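5.3 Edge grasps on flat boards

Flat objects lying on a surface are the oldest embarrassment in manipulation. The fingers cannot get underneath, the board has no handle, and a five-year-old solves the matter by sliding the thing to the edge of the table. We follow the five-year-old. Our policy, which we call Rilten, splits the task into a slide, a support phase and a lift, and treats the desktop edge as a fixed part of the hand for as long as the board is still touching it.

We trained on 579 teleoperated demonstrations, of which 200 were recorded by the second operator after the first declared himself unavailable for further board handling. The baseline, Draleo, saw the same data without phase labels. Both were tested for 340 trials each, with the furniture moved between blocks of trials and the cabinet doors left wherever they had last been put. Earlier work in our group (Zúñiga and Henríquez) kept the doors shut and reported cleaner numbers, as one would.

The support phase decides most of the outcome. With the board overhanging the edge, the policy has to choose where the thumb goes before the fingers close, and Draleo tends to choose late. Its usual failure is a gentle shove that sends the board back onto the desk, where it lies flat again, and the whole business starts over. Rilten commits to the thumb first and then adjusts the wrist, a habit we did not ask for and have not managed to train out — nor, after looking at the drop counts, did we try very hard.

Figure 7 shows the support phase on the blue board. The fingers stay upright beside it while the thumb lies across and under the near corner, so the load is shared between the thumb and the desktop.
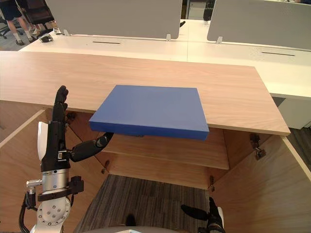
Figure 7. Support phase: the left hand holds the tilted board at the desktop edge, above the open cabinet.

Open doors matter more than we expected. The right door narrows the space for the second hand, and a planner that treats it as an obstacle of fixed size will often refuse to move at all. We therefore re-estimate both door angles at the start of each trial. This costs 679 ms, during which the robot appears to be thinking. Visitors find it impressive, and we have stopped correcting them.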